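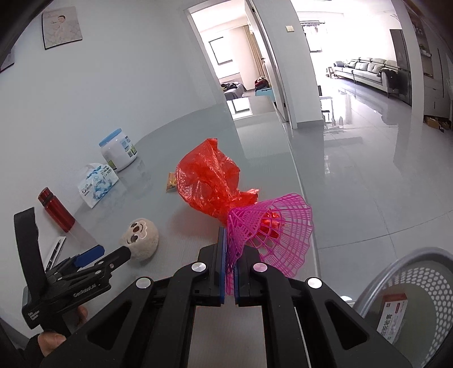 Skerkaron Student Support > Capstone queue > Grasp labels missing on soft objects
Status: Open (reopened once)
Submitted by: Anju Kaushik
Team: Rivas
Assigned to: Primo Messina
Component: auto-labeller, jaw width channel
Priority: Normal (was Low)

Original report

We're the Rivas team in the tidying stream. Our project is teaching a two-arm setup to clear a table, and at this stage we collect demonstrations with the pair of hand-held grippers, one per hand. Episodes go up to Skerkaron overnight and the auto-labeller marks each grasp and each release.

The problem: grasps on thin things don't get labelled. The magenta mesh net is the worst. The jaws close on it, it gets lifted, it gets carried, and the labeller writes "closed, no object" for the whole stretch. Plush toy is fine. Bottle is fine. Tissue pack is fine.

We uploaded 52 episodes for the March milestone. The milestone sheet says every episode needs a labelled grasp for each object moved, so as things stand ours won't pass the checker.

I have read the help page. It says to recalibrate. We recalibrated before recording and I'd like that noted so it isn't the first answer.

Steps to reproduce:
Put a thin mesh item on the table.
Close the gripper on the gathered end, lift, carry, let go.
Upload.
Look at the label track.

Expected: grasp, carry, release.
Got: closed, no object.

Reply from Primo Messina, 9:40 am

Thanks Anju. I know you said you've recalibrated, but could you do it again with the jaws fully open and then fully shut, holding each position until the light settles? Most of the width complaints in this queue have been a rushed calibration. Please also wipe the blue pads, as they pick up lint, and send the calibration file for both units.

Reply from Anju Kaushik, 11:15 am

Done again, both units, pads wiped. Files attached. Recorded one more net pickup straight afterwards. Same result, "closed, no object".

I don't see how calibration could explain this anyway. If the zero was off, the toy and the bottle would come out with silly widths too, and they don't. The numbers for those look believable and they're steady from one episode to the next.

Reply from Primo Messina, 1:05 pm

Calibration files look normal for both. I agree that's probably ruled out for now.

Could it be lighting? Your table surface is quite glossy and there's a bright window in the room behind it. We've seen tracking get jumpy when there are strong reflections. If the tracker loses its place for a moment the labeller can drop the event. Try it with the curtains drawn, or put a plain cloth over the table.

Reply from Anju Kaushik, 4:50 pm

Tried the cloth. Tried it again in the evening with the lights on and nothing coming in from the window. No difference to the labels at all.

I'm a bit wary of the lighting theory for another reason. The tracking graph for the original episodes is smooth right through the net pickup. There's no gap and no jump. If the tracker had lost its place I'd expect to see that somewhere, and the only thing wrong is the word in the label column.

Also, using a cloth changes our task. Things slide on the bare table and they don't slide on cloth, and half of our report is about sliding. I'm not going to re-record everything on a tablecloth on a hunch.

Reply from Primo Messina, 9:10 am

Fair enough. Can you send the jaw width trace for one bad episode, the raw one and not the smoothed one? Export > Channels > Width, tick "unfiltered".

Also which hand was doing the net?

Reply from Anju Kaushik, 10:30 am

Attached, episode 6. It was the same hand every time for the net, with the other gripper working on the toy side. To save you asking, we swapped the 2 grippers over last night and the problem stayed with the net. It didn't follow the gripper.

Looking at the trace myself, the width drops and goes flat at the bottom. It sits there until release. As far as I can tell it's the same flat line you get when you close the jaws on nothing.

So I think I can say what's happening. The net is a net. Squeeze the gathered end between two soft pads and there's next to nothing left between them, the pads just swallow it. The labeller looks at width and only width, sees the jaws shut, and decides there's nothing there. Please tell me if it looks at anything else, because the help page says it "combines several signals" and I haven't found evidence of a second one.

Reply from Primo Messina, 2:20 pm

I've gone through the trace and I think you're right about the width. The reading with the net held is within the noise of an empty close.

On "several signals": there is a motion check as well. If the jaws close and the gripper then travels, the labeller is supposed to ask the image model whether something is in the jaws. If the image model says yes, you get a grasp. That should have rescued you. I don't know yet why it didn't. I've asked the Rarnitz side, who look after that model, and put your episode in their tray.

In the meantime there's a setting under Labelling > Advanced called "thin object mode". Turn it on, run Relabel on episode 6 and tell me what you get.

Reply from Anju Kaushik, 5:35 pm

Thin object mode on. Relabelled episode 6. The net is now a grasp, great.

So is everything else. Every time the jaws close in the air between objects, it's a grasp. Resting the gripper shut while the other hand works is a grasp, a very long one. The checker now complains that we've moved objects that don't exist.

I suppose that's thin object mode working as designed, but I wouldn't call it a fix. Turned it off again.

Status changed: Open > Waiting on third party (Primo Messina)

Reply from Primo Messina, 11:50 am

Answer back from Rarnitz. The image check has a time limit of 3,000 milliseconds counted from when the jaws stop moving. If the gripper hasn't started travelling inside that limit the check is never requested and the width decision stands. They think your operators are pausing after closing.

Suggested fix: lift straight after closing.

I'm going to mark this as resolved. Please reopen if it comes back.

Status changed: Waiting on third party > Resolved

Reply from Anju Kaushik, 3:15 pm

Reopening. It hasn't gone away, so it can't really come back.

I checked the pause idea against our own episodes before replying. Some of us do pause. Brandon closes on the net, gives it a small tug to see whether it's caught, then lifts, so his are slow and the time limit could explain his. Mine aren't slow. I close and go. In episode 6, which is one of mine and the one Rarnitz were sent, the lift begins well inside the limit. You can see that on the height graph without measuring anything.

So either the limit isn't what they say it is, or the check ran and the image model said "nothing held". I'd like to know which. Is there a record of the answer it gave?

Status changed: Resolved > Open (reopened)
Priority changed: Low > Normal

Reply from Primo Messina, 4:40 pm

Sorry, I closed that too early.

There is a record but it isn't shown to student accounts. I've pulled it for episode 6. The check did run. The answer was "object visible, not held", with low confidence.

My guess would be clutter. In the still I have for that pickup there's a lot of bright, crinkly stuff right next to the jaws. You've got the net, there's a shiny red piece showing through the mesh, and a red-orange plastic bag sits directly behind. Those are close in colour and the net is full of holes. I could believe the model took the whole lot as one heap lying on the table.

Can you record a few with the net on its own?

Reply from Anju Kaushik, 10:05 am

Recorded 6 with only the net on the table, same person, no pauses. Uploaded under the name "net alone".

Results: labelled as grasps in 2. The rest say closed, no object.

That's better than none, so the clutter probably does matter, but I wouldn't lean on it. If the bag was the whole story then taking the bag away should have sorted it. And our project is called clearing a messy table. A labeller that only works once the table has been cleared isn't much help to us.

One more thing I noticed while doing these. I got the good ones when I happened to grab further up, where the mesh was bunched thicker. The width trace has a small step in it there, tiny but you can see it. When I pinch right at the end there's no step. I can't prove that's the cause from so few and I'm not going to write it up as if I had.

Reply from Primo Messina, 1:30 pm

That's useful, thank you. I've passed the "net alone" set on, with your note about where you pinched.

Two options while we wait.

a) Hand labels. I can switch on manual editing for your team. You'd go through and mark grasp and release yourselves. The checker accepts hand labels provided the editor's name is filled in on each one.

b) A custom threshold. I can raise the "nothing held" cut-off so it's pickier. Risk is the same as thin object mode, only smaller.

I'd go with (a).

Reply from Anju Kaushik, 2:10 pm

(a) please. I've seen enough of what (b) does.

Questions before we sink an evening into it:

Will Relabel overwrite our hand edits? The help page doesn't say.
Does the checker treat a hand label and an automatic label overlapping as an error, or does it pick one?
Is the release time taken from the jaws opening or from the object coming to rest? The net doesn't drop cleanly and it'd be good if all of us marked it the same way.

Reply from Primo Messina, 3:25 pm

Manual editing is on for Rivas.

Relabel will overwrite, yes. Don't press it. I've asked for a warning to be added.
Overlap is an error. Delete the automatic one first, then add yours.
Release is jaws opening. First movement outward.

Reply from Anju Kaushik, 8:45 pm

First batch done, net pickups only. Checker passes on the ones we've edited. Tested the overwrite on a copy and you're right, it wipes everything with no warning at all.

Please leave the ticket open. The hand edits get us through the milestone, but the next round has more thin items in it and I'd rather not do those by hand as well. Still want to hear what Rarnitz say about the low confidence answer on episode 6.

Reply from Primo Messina, 9:20 am

Left open. Nothing back from Rarnitz yet. I've linked your comment about the time limit too, as I'd like them to confirm the number.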